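In Defense of the Office Cupboard

10 Oct 2024

Our office at Neresard went paperless in May. I know this because we were each given a printed booklet announcing it.

The booklet explained that everything we used to keep in cupboards would now live in Hapeta, a system with a cheerful green logo and 11 kinds of folder. Paper was slow, it said. Paper got lost. There was a drawing of a woman laughing at a tablet, the way one does.

I have no great love for paper. I have carried too many boxes of it up too many stairs. But I would like to say a word for the cupboard, which has been treated badly in all this, and which did a job that the people selling us the replacement never seem to have noticed. 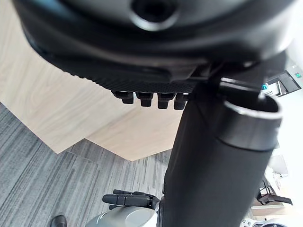

At the office, this fall.

A cupboard fills up. That is its whole talent. You push in one more binder, the door won't shut, and somebody has to spend a dull afternoon deciding what the company no longer needs to know. We hated those afternoons. We also came out of them knowing what we had. I once found the lease for a building we had been paying to heat for six years after moving out of it, and I found it only by trying to make room for a box of envelopes.

Hapeta does not fill up. It has room for all of us and our descendants. So we throw nothing away, and the search box, asked for the travel policy, returns 148 results, among them four drafts, a birthday card, and a document called "travel policy FINAL use this one" that should on no account be used. Before Hapeta we had Proruvport, which also held everything. All of Proruvport was moved into Hapeta, on the theory that a mess becomes tidy when you relocate it. Anyone who has ever moved house could have told them.

And then there is the door. A cupboard door left open is a kind of public notice. It says that a person was looking for something, that they may be back, and that you should mind your shins. Files on a screen give no such warning. They simply change, at night, and in the morning the figures are different.
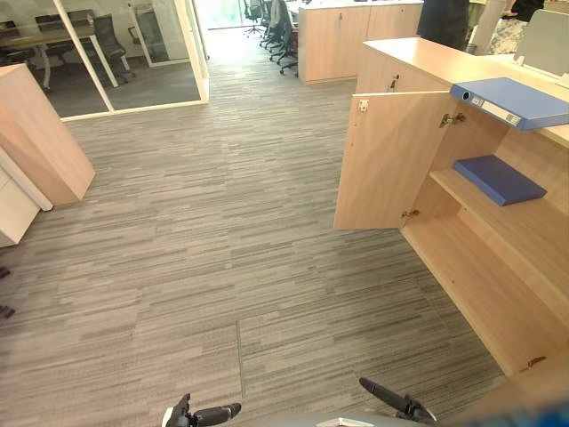

Grareo wrote in after I grumbled about this last time, to say that I was being sentimental, that the old cupboards had held 4000 invoices in no order known to science, and that a search box with bad manners still beats an hour on your knees in front of the bottom shelf.

I accept the point about the knees. Mine would like it read into the record. But an hour on the carpet had a clear end to it. Either the invoice was on the shelf or it wasn't, and you could stand up and say so. With a search box there is always another word to try, and another filter, and a faint suspicion that the fault is yours for spelling "reimbursement" correctly.
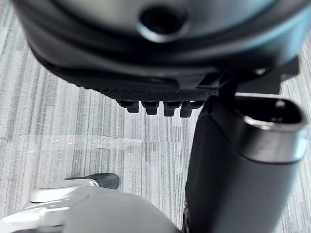
What I would settle for is modest. Give the new system a wall. Let it get full once a year, and let it refuse the next file until we have gone through the old ones with coffee and bad tempers. I put this in the suggestion form, which lives in Hapeta, in a folder I have not been able to find since – though I did turn up the birthday card again. It was for me, from two years ago, and eleven people had signed it.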